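공유주방 잔반 감축 사업 중간보고

수신: 투넨(Tunen) 기금 사업관리 담당 이스마엘 아기아르(Ismael Aguiar) 님
발신: 쿠수마(Kusuma) 공유주방 운영팀
보고 범위: 사업 개시부터 2월까지

먼저 말씀드릴 것은, 이번 보고서에 적힌 감축 수치를 저희 스스로 그다지 믿지 않는다는 점입니다. 수치가 틀렸다는 뜻이라기보다는 그 수치로 말할 수 있는 것이 신청서에 쓴 것보다 훨씬 좁다는 뜻입니다. 지난 통화에서 아기아르 님이 "좋은 소식부터 정리해 달라"고 하셨는데, 좋은 소식과 미심쩍은 소식이 같은 표에 들어 있어 따로 떼어 쓰기가 어려웠습니다. 양해 바랍니다.

1. 신청서에 약속한 내용

신청서에서는 세 가지를 약속했습니다. 공유주방 점심 식사의 잔반을 계량하여 기록할 것, 접시와 배식 방식을 바꾸어 잔반이 줄어드는지 볼 것, 그 결과를 다른 주방에서도 쓸 수 있는 안내서로 묶을 것. 첫 번째는 대체로 했고, 두 번째는 했으나 해석에 문제가 있으며, 세 번째는 아직 목차만 있습니다.

신청서를 쓸 당시 저희가 근거로 삼은 것은 접시를 작게 하면 덜 담고 덜 남긴다는 널리 알려진 주장이었습니다. 운영팀 안에서도 이 주장에 대한 의견이 갈렸습니다. 저는 처음부터 회의적이었고 지금도 그렇습니다. 작은 접시를 받은 사람은 두 번 담으러 오면 됩니다. 두 번째로 담은 음식이 오히려 더 많이 남는 날도 기록에 있습니다. 다만 신청서에 서명한 사람 중 하나가 저이므로 책임을 미룰 생각은 없습니다.

2. 지금까지 한 일

기록된 식사는 모두 1,203건입니다. 이 가운데 기존 접시를 쓴 기간과 새 접시를 쓴 기간이 모두 들어 있고, 새 접시로 낸 식사는 444건입니다. 두 숫자의 차이가 큰 것은 새 접시 납품이 늦어졌기 때문입니다. 납품업체 트리타크(Tritach)는 두 차례 일정을 바꾸었고, 두 번째 변경은 저희가 이미 이용자 공지를 붙인 뒤에 통보되었습니다. 계약서에 지연 조항이 있기는 하나 금액이 작아 따로 청구하지 않았습니다. 이 판단에 이견이 있으시면 알려 주십시오.

계량은 퇴식구 옆 저울에서 했습니다. 접시째 올리고 접시 무게를 빼는 방식입니다. 처음에는 국그릇을 함께 재었는데, 국물이 들어가니 수치가 날마다 널을 뛰어서 중간부터 국은 뺐습니다. 그러니 초반 기록과 이후 기록은 엄밀히 말해 같은 것을 잰 것이 아닙니다. 초반 기록에서 국을 소급해 뺄 방법은 없습니다. 첨부 표에서는 이 구간을 따로 표시했고, 합계에도 넣지 않은 값을 나란히 적었습니다.

배식 방식은 밥과 반찬을 담당자가 담아 주던 것을 스스로 담는 것으로 바꾸었습니다. 문제는 이것을 새 접시와 같은 주에 바꾸었다는 데 있습니다. 왜 그랬느냐고 물으신다면 일정이 밀려서 그랬다는 대답밖에 없습니다. 접시 때문에 줄었는지 스스로 담아서 줄었는지 가릴 수가 없습니다. 사업 설계에서 가장 큰 실수라고 봅니다.

3. 수치에 대하여

새 접시 기간에 식사당 잔반은 줄었습니다. 표를 보시면 방향은 분명합니다. 그런데 몇 가지가 걸립니다.

우선 화요일입니다. 화요일에는 인근 작업장에서 단체로 오는 분들이 있는데, 이분들이 오는 날은 잔반이 눈에 띄게 적습니다. 새 접시 기간에는 단체 방문이 이전보다 잦았습니다. 단체 방문일을 빼고 다시 계산하면 감소 폭이 절반 아래로 내려갑니다. 없어지지는 않습니다만 보도자료에 쓸 만한 크기는 아닙니다.

다음은 메뉴입니다. 생선이 나오는 날은 어느 접시를 쓰든 많이 남습니다. 새 접시 기간에는 단가 문제로 생선을 덜 냈습니다. 이것은 잔반을 줄이려고 한 일이 아닌데도 결과에는 그렇게 잡힙니다. 메뉴를 맞추어 비교하려 했으나, 겹치는 메뉴만 추리면 남는 날이 너무 적어 무엇을 말하기가 곤란했습니다.

마지막으로 보는 눈의 문제입니다. 저울 옆에 사람이 서 있으면 남기기가 민망합니다. 이용자 한 분은 담당자가 있는 날은 억지로 다 먹는다고 하셨습니다. 이런 분이 얼마나 되는지 저희는 모릅니다. 잔반이 줄었다고 해도 그것이 사람 뱃속으로 옮겨 간 것에 불과하다면 기금에서 바라시는 결과는 아닐 것입니다.

4. 교육 활동

신청서에는 이용자 교육도 포함되어 있었습니다. 외부 업체 스텔티어(Steltier)의 교재를 사서 썼는데, 솔직한 평가를 적자면 값에 비해 내용이 얇습니다. 한 끼 분량을 어림하는 요령이 대부분이고, 예로 든 식단이 저희 이용자가 먹는 밥과 많이 다릅니다. 빵과 감자를 기준으로 한 분량표를 밥과 나물에 맞추느라 담당자가 저녁 시간을 꽤 썼습니다.

참석자는 대체로 원래 음식을 잘 남기지 않는 분들이었습니다. 교육 뒤 설문에서 만족한다는 답이 많이 나왔지만, 설문지를 나누어 준 사람이 강의한 사람이었으므로 저는 이 결과에 무게를 두지 않습니다. 아이와 함께 온 가족들이 접시에 무엇을 얼마나 담을지 이야기하는 시간은 반응이 괜찮았고, 다음 기간에 교육을 이어 간다면 이쪽만 남기자는 것이 담당자의 의견입니다.
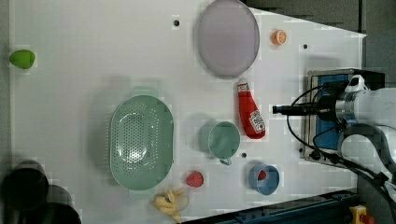

교육비는 예산의 100퍼센트를 집행했습니다. 교재비 비중이 컸고 나머지는 강사비와 간식비입니다. 간식이 남은 날도 있었는데, 이것은 잔반 통계에 넣지 않았습니다. 넣어야 하는지를 두고 팀에서 잠시 다투었습니다. 결론은 나지 않았고, 일단 영수증 묶음 뒤에 메모로 붙여 두었습니다.

5. 다음 기간 계획

접시와 배식 방식을 다시 떼어 놓겠습니다. 새 접시는 그대로 두고 배식만 담당자가 담아 주는 방식으로 되돌린 뒤 같은 기간 동안 재려고 합니다. 이용자들은 스스로 담는 쪽을 좋아하므로 불만이 나올 것입니다. 그래도 이것을 하지 않으면 안내서에 쓸 말이 없습니다.

저울은 퇴식구 안쪽으로 옮깁니다. 담당자가 이용자 앞에서 재지 않고, 접시를 모아 한꺼번에 잽니다. 개인별 기록은 포기하게 되지만 애초에 개인별 기록을 어디에 쓸지 정해 둔 것도 없었습니다.

생선은 예전 빈도로 되돌립니다. 식재료비가 조금 오릅니다. 이 부분은 예비비에서 쓰고자 하니 승인을 부탁드립니다. 승인이 어려우면 생선이 나온 날을 양쪽 기간에서 모두 빼고 비교하겠습니다. 결과는 덜 깔끔하겠으나 못 할 일은 아닙니다.

스텔티어 교재의 추가 구매는 하지 않으려 합니다. 계약상 갱신 의사를 미리 밝혀야 하므로 다른 의견이 있으시면 그 전에 주셔야 합니다.

6. 요청드리는 사항

안내서 제출을 다음 보고 때로 미루는 것을 허락해 주십시오. 지금 자료로도 얇은 책자 하나는 만들 수 있습니다. 그러나 그 책자를 읽은 다른 주방이 접시부터 사들일 텐데, 저희 자료는 접시를 사라고 권할 만큼 튼튼하지 않습니다.

투넨 소식지에 실릴 사업 소개 문구도 고쳐 주셨으면 합니다. 초안에 "잔반을 획기적으로 줄인 주방"이라고 되어 있던데 획기적이라는 말은 빼 주십시오. "잔반을 재고 있는 주방" 정도면 저희가 책임질 수 있습니다.

첨부: 일별 계량표, 단체 방문일 제외 재계산표, 지출 내역과 영수증 사본, 트리타크 납품 일정 변경 통보문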